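How to practise open water sighting in a pool

Most people who move from pool swimming to open water find that their fitness is fine and their direction is poor. Without a black line to follow, a swimmer who pulls harder on one side will drift that way, and over a full lap of a lake the extra distance adds up. Sighting is the skill of looking forward often enough to stay on course without losing your rhythm. You can learn most of it indoors before the season starts.

What you need

A lane to yourself, or one shared with a patient friend. Goggles that don't leak when you lift your head. Something to aim at, such as a bright drinks bottle stood at the far end of the lane. Clear or lightly tinted lenses are better than mirrored ones for indoor work. I use an old pair of Fovis goggles with a soft seal, but any pair that fits will do.

Step 1: Check how straight you swim

Push off in the middle of the lane, close your eyes and swim eight strokes at an easy pace. Open your eyes and see where you are. Do this several times and note which way you go. If you always end up near the same lane rope, you have a pull to that side. Common causes are a hand that crosses over in front of the head, or breathing always to one side. Only do this drill when the lane is clear, and stop well short of the wall.

Step 2: Learn the crocodile look

The mistake beginners make is lifting the whole head out of the water. The hips sink, the legs drop and you have to kick hard to get level again. You only need your eyes above the surface. Press lightly down with the leading hand, raise your eyes until the goggles just clear the water, then put your face back in. Your mouth stays under. Practise this on its own for 4 lengths without worrying about what you see.

Step 3: Add the breath

Once the look feels easy, join it to your normal breath. Look forward as the hand on your non-breathing side goes in and starts to press, then let the head roll to the side as the other arm recovers. Breathe there as usual and return your face to the water. It should be one movement. If you try to breathe while facing forward you will swallow water as soon as there is any chop.

Step 4: Set a pattern

Now put the bottle at the end of the lane. Swim 5 lengths, sighting once every six strokes. Rest, then swim the same again sighting every nine. In flat water and on a straight leg, nine or more is often enough. In wind, or near a turn, you will want to look more often. If you miss the target on one look, don't hold your head up searching. Take another stroke or two and look again.

Step 5: Use two quick looks

When the water is rough you may lift your eyes and see only a wave. Plan for this by sighting in pairs, with one normal stroke between. The first look gives you a rough idea and the second confirms it.

A simple session

Warm up with easy front crawl until you feel loose. Do the eyes-closed drill twice in each direction. Swim the crocodile look without a breath, then with a breath. Finish with 11 single lengths, sighting every six strokes on the odd ones and swimming normally on the even ones, with a short rest after each. The whole thing takes a little over half an hour. Twice a week for a month is plenty.
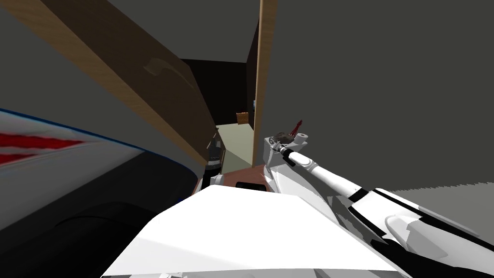 Taking it outside

Before your first swim, walk along the bank and pick your marks. Buoys are low in the water and hard to see from far off, so find something tall behind each one. At Relham the second buoy lines up with a gap in the trees, and I aim for the gap until I am close. At Gunano the sun is low over the far bank before 8 a.m. in September, and a darker lens helps on the way out. Look at the return leg too. A landmark that is clear in one direction may be useless in the other.

Never swim open water alone, and wear a bright cap or tow float. Swim one short loop first and check your line on a watch if you have one.

Common problems

Sore neck: you are lifting too high or looking too long. Go back to step 2.

Legs sinking: press less with the leading hand and keep a steady light kick as you look.

Goggles fogging: rinse them in the lake before you put them on, and avoid touching the inside of the lens.

Following other swimmers off course: keep your own pattern even in a group. At the Yang lake swim I once followed a pair of feet to the wrong buoy and had to cut back across the course.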